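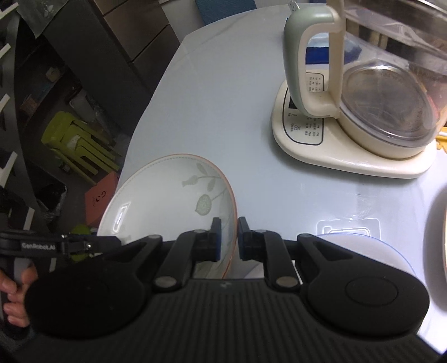

Speaker notes: Dishes worth keeping out
Marwa Zaki, Sasthorpe evening talks, January 2023

Open with the question: who here has a good dish they never use? Wait for hands (there will be plenty!).

My own story. Grandmother's cupboard, key on a ribbon, and we ate off chipped plates for years. Keep this to 2 minutes, I always run over.

Then patterns. I love seed heads and pods on tableware, so much more fun than another rose! Talk about pattern set to one side, with plain cream left over for the food to sit on. Soup hides it, and then it comes back spoonful by spoonful. Pause here, people like that bit.

Rims next. A thin line of orange-brown wakes up a whole white dish. Ask Ngozi Nwankwo to pass the shallow bowls along the rows, 4 at a time, and have everyone run a thumb around the edge.

Tea corner: a dish beside the kettle is a dish that gets used. Lemons, tea bags, a spoon, last night's dates.

Care, quickly. Felt between stacked bowls. Check the maker's mark before putting anything in the dishwasher.

Questions, 5 minutes. Then cake, on the good plates!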